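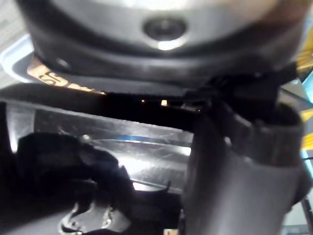 Open Day at the Kitano Workshop: Your Questions

We can't wait to have you over! The robots will be running, the doors will be open, and the people who work with them every day will be on the floor to talk. These are the questions that keep landing in our inbox.

When does it start?

Doors open Monday at 10 in the morning and we close up at 4. The arm demonstrations run on the half hour, with a break from noon to 1 so everyone can eat.

Do I need a ticket?

Yes, but it's free. We have room for 88 people at a time, so please pick a morning or afternoon slot when you sign up. If your plans change, let us know and we'll pass your place along.

What will I get to see?

Real tasks, done at real speed – and yes, some of them are slow! The kitchen bench is my favorite. An arm works right up close to ordinary appliances and shiny steel surfaces, and a screen beside the bench shows the view from the small camera at its wrist. Things look enormous from in there. You'll see how much of the view the gripper's own finger can take up, and how a reflection in polished metal can look a lot like an object. Maxence Perrin runs this bench and will happily talk about reflections for as long as you let him.

There's also the sorting table, which runs on software called Feseo, and a mobile base named Clillier that drives laps of the back hall carrying whatever we put on it.

Can I try driving an arm?

You can! Bench 2 is set aside for visitors. You get five minutes with the hand controller, and Sinéad Ó Ceallaigh will be next to you with the stop button. Most people start by trying to pick up a sponge, and it's harder than it looks. Sign up for a turn at the front desk when you arrive.

Will everything work?

Probably not all day. Grippers slip, cables come loose, programs freeze. When something stops, we'll fix it in front of you and tell you what we're doing. Last time a crowd stayed for a whole gripper swap and asked better questions than we'd had all morning.

Are children welcome?

Very much so. Kids under 12 need an adult with them, and everyone stays behind the yellow floor tape while an arm is moving. The visitor bench has a step for shorter drivers.

Is it loud?

The arms are fairly quiet. The air compressor is not, and it kicks in without much warning. We keep ear defenders at the desk, and the 3 p.m. demonstration is run with the compressor off.

Is the building accessible?

The workshop is all on one level, with a ramp at the side door. Róisín Noonan can arrange a chair near the front or a quieter time to visit, so just mention it when you sign up.

Can I take pictures?

Please do, of anything in the demonstration area. Ask first if you want people in the shot.

I write software. Is there anything for me?

Lots! Kheri Khaemba is giving a short talk at 2 in room 314 on Khosravi, our tool for replaying a task from the wrist camera footage. Bring a laptop if you'd like to poke at a recording afterward.

Where do I park?

Use the lot behind the building, entrance next to number 410. Bikes can come inside – there's a rack by the side door.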